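3/2/25
By the Gramine equipment desk

Kilach shelf picker, demo unit. Showing at the Pacheco open day, hall 4, all day. Drop in, no booking.

What you get: one arm, two-finger gripper, wrist camera, control box. Runs on a stock list you load yourself. Cevik supplies the base and the cabling, we do the fitting. Order code 1881.

At the open day it works on bottled drinks — water, cola, the yellow stuff, dark bottles too. Ask at the counter and the operator will set up a pick for you. Stand behind the tape please. Runs are short so if you miss one wait for the next.

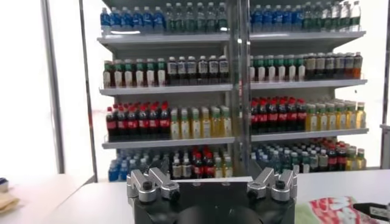 Can I bring my own products to try?
Bring up to 4, sealed, and hand them in at the desk before the first run. Glass is fine, bags are hit and miss.

Demo unit is the same build we ship, no extras bolted on. Spare fingertips sold in pairs, code 94. Older Cevik bases from before the December change need the adaptor plate, so check yours befor ordering.

Lead time on request. Price list at the desk — paper only, the web one is out of date. Trade acounts can order on the day. Parking at the Pacheco side gate, door code 1977.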